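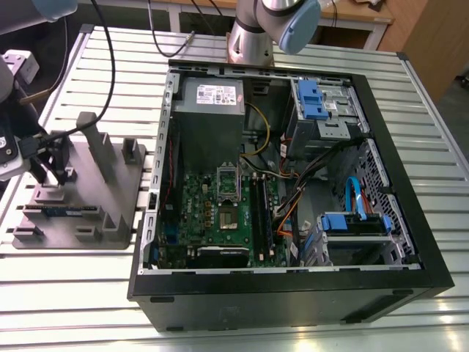

Opened up on the work table: the side panel is off and the processor socket is empty.

Old desktops, second round

The Plarville Reuse Workshop has now received 142 desktop computers from the offices in Jullgate which closed in the winter. As many of you asked how the work is going, I write a few lines about it.

At this moment 87 machines are sorted and have a green label. The others are still standing in the corridor in Jullgate, and we will fetch them when there is place on the shelves. Please do not bring more towers before June. Keyboards and cables we have also enough of, but monitors with a working stand are welcome.

The work itself is always the same in the beginning. The tower is laid on its side, the side panel comes off, and we look at what is inside before anything is pulled out. Most of these machines are of the office kind, with a power supply at the back, a motherboard, and the drives in their own places at the front. The coloured plastic clips and latches are a great help. In many of these cases you can take a drive out without any screwdriver, and I wish that all manufacturers would have made it so.

Dust is the biggest part of the job. We use a soft brush and go slowly around the memory slots and the fan openings. The cables we leave connected as long as possible, and when they must come off we make first a small drawing. The wires to the front buttons are the worst ones. If they are mixed, you can lose a whole evening.

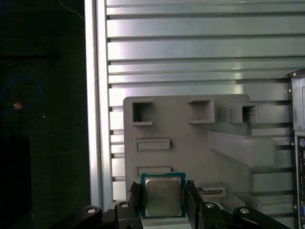 Processors need the most patience. A processor should be held only by its edges, never with a thumb on the underside where the contacts are. The metal lid on the top can have scratches and it does no harm, so please do not throw a chip away only for its looks. The printing on the lid is often hard to read under the old paste. Clean it with a little alcohol on a cloth, wait until it is dry, and then hold it against the lamp from the side. If you still cannot read it, put it into the box marked "unknown" and somebody will try it in the test machine.

The socket is more delicate than the chip. When it is empty, look into it from two directions with the lamp. In the first round we had to give up 2 boards with bent contacts, and both were otherwise in good condition - a pity, as good boards for this age of machine are not easy to find.

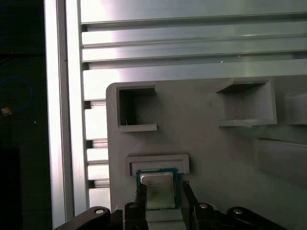 Before a chip goes into a slot, a pocket or a socket, look which way round it must go, and do not push. This I repeat at every session, and I will continue to repeat it. If something feels tight, it is better to stop and ask.

The first finished computers go to the reading room in Wurby, and after that we take the names on the list in the order they came. Awad Electrical has promised us a price for new power cords, but the answer has not come yet.

The next open session is on 21st March in the usual room. Tools and brushes are there, tea also. Please wear no woollen sleeves, and leave rings and bracelets at home.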